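FM 2585 Moving and Resetting Work Areas
Unit handout: Soft bags, covers and bulky desk items
Instructor: Kerstin Vik
Practice area: Room 1520, Trakent Building
Reading before class: Lynch course reader, section on cubicles, through page 134

Terms for this unit

Soft goods. Anything made mainly of cloth: pouches, tote bags, dust covers, drawstring sacks, jackets left on a chair. On the inventory form these go in the second column even when they have something inside.

Bulky item. Any object that won't fit in a standard desk crate with the lid closed. Size is what decides it. A light item can be bulky.

Base. The part an object stands on. Some bases are fixed to the object and some are separate pieces. Write down which it is before you lift.

Loose end. A strap, cord, drawstring or zipper pull that hangs free. Loose ends are the most common cause of dropped items in this course. They catch on drawer handles, shelf brackets and the edges of panels.

Clearing order inside a cubicle

Work from the top down. Start with the overhead shelf, then anything hung from wall brackets, then the desk surface, then the drawers, then the floor. If you clear the desk first and then bring things down from the shelf, you will have to clear the desk again.

Brackets stay on the panel unless the work order lists them. Most panel brackets lift out of a slot, but some are screwed in, and pulling on those will damage the panel. Check with Berwyn Skyrme in the stockroom if the work order only says "remove fittings." He has the panel sheets for the whole floor.

Stickers and labels on a desktop are left alone during clearing. They may be asset labels or they may mark where something goes. Note them on the form with their position (left edge, front right and so on). Peeling is done at the reset stage, after the form has been signed.

Handling an item that has cloth around it

1. Find out whether the cloth is a cover, a bag or just something laid on top. Look for a zipper, a seam or a drawstring.
2. Gather the loose ends. Tuck straps under the cloth or hold them against the side of the object. A strap that hangs over the front of the desk should be brought up before anything else is moved.
3. Find the base. Put one hand flat against the object and tip it very slightly. If the base stays on the desk, the two are separate and get lifted separately.
4. Lift from the object, never from the cloth. Bunched fabric slides, especially over a glossy surface.
5. Set it down on a clear part of the cart, tallest items at the handle end.

In the March section several people lifted by the fabric because it gave them something to hold. Practice step 4 on the foam blocks until it feels normal.

Zippers

Close zippers before moving a bag, as long as they close easily. If the contents are too big, leave the zipper where it is and write "open" on the tag. Do not force it. A zipper that has come off its track costs more time to deal with than an open bag does. Tie the tag to the pull if there is one, otherwise to a strap. Don't pin tags through fabric.

Round bases and corners

A wide round base takes up more room than it seems to, and it doesn't sit well in a corner. Measure across the widest part and allow a hand's width on the panel side. Under an overhead shelf, check height as well: the top of a tall object needs to clear the ledge when you tip it forward to lift it. If it doesn't clear, slide the whole thing toward you first, base included, and then tip.

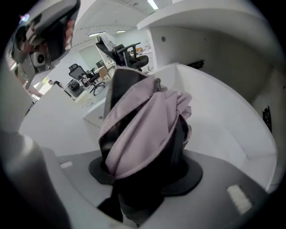
Should the cloth come off before the item goes on the cart?

Leave it on if it is secure and you can still get a firm hold of the object underneath. Take it off if it slips when you press on it, or if it hides the place where your hands need to go. Cloth that has been removed travels with its item, folded once and tagged with the same number.

Labeling

Every item gets a tag with the cubicle number, the item number and your initials. Use the Plusum tags in the tray by the door and the black marker. Pencil rubs off. Two-part items get the same number followed by A and B, with A for the object and B for the base.

On the form, describe things by color and shape first, and by purpose only if you are sure. "Black item, tall, in pink cloth bag" is a good entry. "Speaker" is a bad entry if you didn't unwrap it and look. The person unpacking at the other end has to match your words to what is in front of them.

Timed exercise

Pairs, 60 minutes. Each pair clears one cubicle, loads the cart, moves it to the far end of the room and sets everything back in the same positions. Sioned Rowlands will check the finished desks against the forms. Mabli Parry has the spare carts and will swap one if a wheel sticks.

Marks are taken off for:
missing or unreadable tags
straps or cords hanging below the cart shelf
items set back facing the wrong way
brackets removed without a work order

Bring to the next class

Your signed form, a tape measure and closed shoes. We start on drawers and file boxes, using the Cliltow crates, so read the page on crate lids. Anyone who missed the exercise should see Nia Skyrme to book a place in the evening section, which starts at 6:15 in the same room.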